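The bus for the Flotside memorial left at a quarter past five, and by then my grandfather had been sitting on the front step for an hour with his cap in his lap. He had packed three sandwiches and a clean handkerchief, and he would not let me carry either.

There were 41 of them going that morning, all from the old river companies, and it took a good while to get everybody up the steps and settled. He picked a window near the back - he always liked to see where he had been - and told me about Castance, where he had learned to drive a truck at 18 and put it in a ditch the same afternoon. I had heard it over 200 times, I suppose, and I was glad to hear it again. 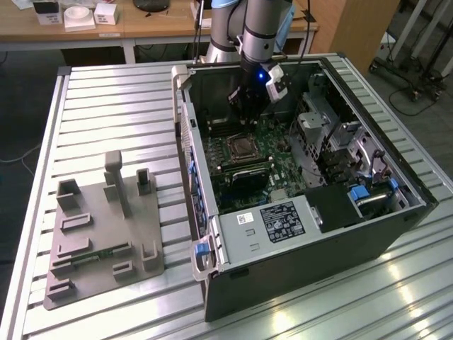
Somewhere past Dritau a voice from across the aisle said that it hadn't been a ditch at all, it had been the colonel's vegetable garden, and that the whole company had eaten flattened squash until the end of July.

My grandfather turned around very slowly. He looked at the man for what felt like a mile of highway, and then he began to laugh, and he laughed until he needed the handkerchief. They hadn't seen each other in 67 years.

I gave up my seat, of course, and rode the rest of the way up front by the driver. When we got to the wall they walked along it together, each with a hand on the other's sleeve, reading the names out loud and stopping whenever they came to one they knew.

Contact Negi Stories | Copyright 2023 | Back to top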